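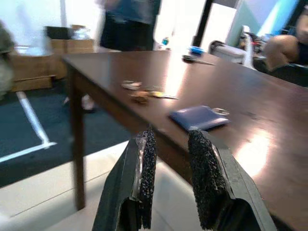 Según Rania Boutros, un jugador no abandona una partida cuando pierde, abandona cuando deja de entender por qué está perdiendo. Partimos de esa observación para la unidad de hoy, dedicada al emparejamiento y al ritmo de las partidas en línea.

Tema 4. Emparejamiento por habilidad

4.1 Puntuación oculta y puntuación visible

Casi todos los juegos competitivos manejan dos valores. El oculto sirve para formar las partidas; el visible (rango, liga, división) es el que ve el jugador. Conviene separarlos en el diseño desde el principio. Si el rango visible baja tras cada derrota, el jugador deja de entrar en clasificatorias al alcanzar su meta.

4.2 Tiempo de espera

Un emparejador estricto produce partidas igualadas y colas largas. La solución habitual es ampliar el margen de búsqueda por tramos. En Karaki, el prototipo que usamos en prácticas, el margen se abre cada 10 segundos y la búsqueda se cancela a los 71. Con pocos jugadores conectados — de madrugada, por ejemplo — el segundo valor se alcanza a menudo.

4.3 Grupos

Un grupo de tres amigos con niveles distintos no equivale a tres jugadores sueltos con la misma media. Se comunican mejor y suelen rendir por encima de lo previsto. Dos correcciones posibles:

Sumar un valor fijo a la media del grupo.
Tomar como referencia al jugador de nivel más alto.

La segunda castiga al principiante, que se enfrenta a rivales muy superiores. En Velia se aplicó la primera, con un valor fijo de alrededor de 26 puntos.

4.4 Partidas de colocación

Pocas partidas dan una estimación mala; demasiadas cansan. La incertidumbre inicial debe ser alta y reducirse con cada resultado. Repasad la fórmula de la página 23 del cuaderno antes del jueves.

Ejercicio

Proponed una regla de ampliación del margen para un modo de dos contra dos con baja población. Indicad qué datos registraríais para evaluarla. Entrega individual, máximo dos páginas, a Crisóforo Zavala.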